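Director's Diary
Makori House Residential School
January 21, 2026

The morning assembly was moved forward by a quarter of an hour to allow the heating engineers into the main hall. They left before lunch, having bled the radiators on the north wall and replaced one valve. The hall thermostat is to stay at its present setting until they return with the second part. Staff using the hall for evening study should ask pupils to bring a sweater.

I spent the first two periods on the spring meal plan. The kitchen has now received written replies from 156 families, against 158 on the boarding roll. The remaining two will be telephoned by the office tomorrow. The replies are more favorable to the new breakfast than I had expected in October, when the change was first put to parents. The strongest objection concerns the later serving time on Saturdays, and I have agreed to bring it back to the old hour for a trial period ending at the spring break.

Fruit remains the difficulty. The order from Lunell arrived short again, and the pears that did come were too hard to serve. Mr. Tanui has asked for permission to divide the order between Lunell and a second supplier, Idoletti, whose van already passes the gate twice a week on its way to the hospital. I approved this up to a limit of 500 pounds in weight each month. He is to keep the delivery slips in the blue folder and not in the kitchen drawer, where the last set could not be found. 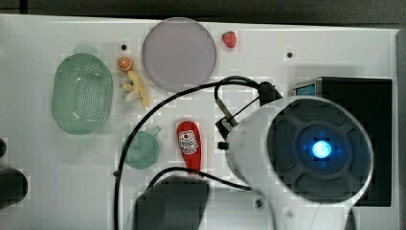 Green basket and orange slice, toy pieces.

The junior house has asked for fruit to be put out in the common room after classes instead of being handed out at the serving window. I am inclined to agree. The younger pupils tend to take whatever is nearest at the window and leave half of it, and the line holds up the older ones, who have sports practice. The house parents would have to see to the peelings. I have asked for their views in writing by the end of the month.

After lunch I met with Erasto Tanui about the kitchen budget. Dairy and flour are close to plan. Cooking oil is over, and he attributes this to the larger fryer, which has to be filled to a certain level even when only a small batch is needed. We discussed serving fried food on one fixed day each week. He would prefer to retire the fryer altogether and bake the potatoes. I have no objection in principle, but the pupils' council was promised a say in any change to the Friday meal, and that promise should be kept. The matter goes on their next agenda.

He also raised the condition of the dining chairs. We have 50 in storage from the old library, and he would like them brought over before the open day. I looked at them myself on the way back to the office. The seats are sound. Several need new feet, and all of them need washing. The maintenance team will be given a work order, with the repairs to be charged to furniture and not to catering.

The afternoon mail brought the draft agreement for Cata, the meal booking system. The wording on pupil records is still not satisfactory. It allows dietary information to be held after a pupil has left the school, with no stated end date. I have returned it with the paragraph marked and have asked for a period of one year at most. Until the agreement is signed, the kitchen will continue with paper lists, and the nurse will go on checking the allergy sheet each Monday.

Rain from three o'clock. The cross-country practice went ahead on the lower field, and the boot room floor shows it. I have asked that the mats be put out earlier in future, and that the drying racks be moved away from the fire door, where I found them again this evening.

Supper was lentil soup, bread and baked apples. I ate at the second table with the junior boarders. Their chief concern was whether the apples would be served with custard next time, and I undertook to pass the question on.

Outstanding for tomorrow: the two telephone calls, the work order for the chairs, a note to Lunell about the pears, and a reply to the parent who wrote concerning Saturday breakfast.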